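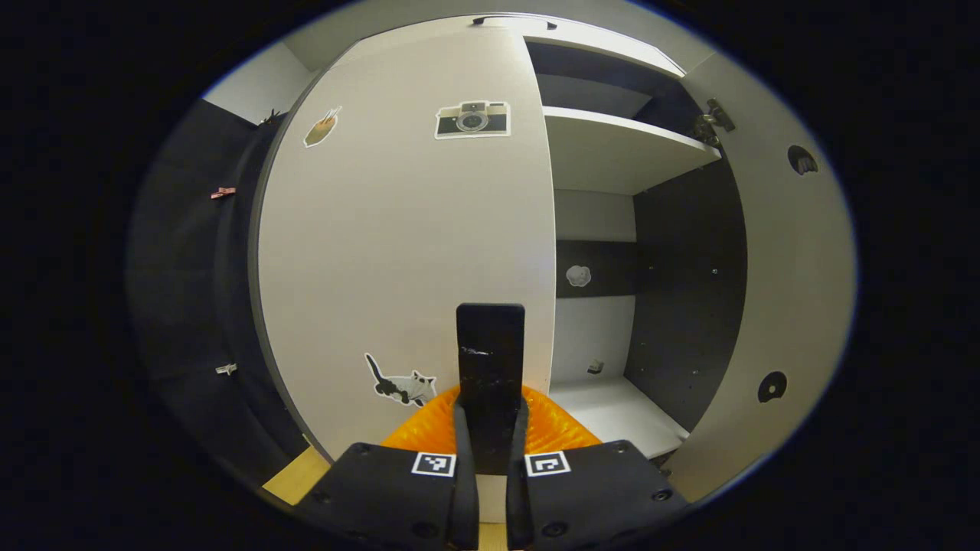 3.2 Who turns up, and who gets written down

I should say how I came to the registers, as it wasn't the plan. I'd gone to Grarkthorpe to ask people about hymn singing. Then Selina Hofstetter, the churchwarden there, handed me the service books going back further than I'd hoped and said I might as well have a look while the kettle was on. I looked until it got dark, and by the time I drove home I had a different paper (and a very patient supervisor).

Every parish in my study keeps a service book. Somebody writes in the hymn numbers, the preacher, the collection and a head count. The head count is the figure everyone quotes, and I'd quoted it myself in my first draft. What I hadn't thought about was who does the counting. At Grarkthorpe it's a sidesman at the back, during the second hymn. At Pratside it was done for years by the organist, in the mirror over the console, and she left out the choir! When a new sidesman took over, attendance seemed to jump by 14 in a single week. I'd already half written a cheerful paragraph about a revival at Pratside before Jomar Buenaventura, who sings bass, put me right.

So I went back and read the books alongside the interviews, and Figure 2 is what came out of that. It sets the written counts for the two parishes next to the counts as I've corrected them, with choir and children put back in where I could find evidence for them. The lines still go down. They go down more gently, though, and the steepest drop at Pratside nearly disappears.

Figure 2. Main service attendance at Grarkthorpe and Pratside, as recorded and as corrected by the author.

I did 213 interviews across the whole project, and I'm drawing on only a small part of them in this section. The thing people kept telling me was that they hadn't left. They'd gone from weekly to monthly, or they came to the lunch and skipped the service, or they looked after the grandchildren now and watched at home. Achilleas Triantafyllou put it to me this way: "I'm there in March for the annual meeting, I'm there for funerals, I do the gutters. Am I in your book?" He wasn't, as far as I could tell, apart from the funerals.

Govindasamy calls this "loose belonging", and I like the term, although I think it makes the whole business sound more relaxed than it felt in people's kitchens. Quite a few of them were sad about it. Thabiso Du Plessis had been confirmed at Pratside and still paid into the roof fund every month, and he talked about the place as you might talk about a cousin you ought to ring.

I can't say how far any of this holds outside these parishes. Both are small, both share a vicar with Dollelgate, and both have an early service I've left out, as the books for it are too patchy to use. I come back to Dollelgate in section 4, where Johannes Kekana's diaries give us something better than a head count.

Print this section | E-mail this section

Contact the author | Copyright 2025, all rights reserved | Back to top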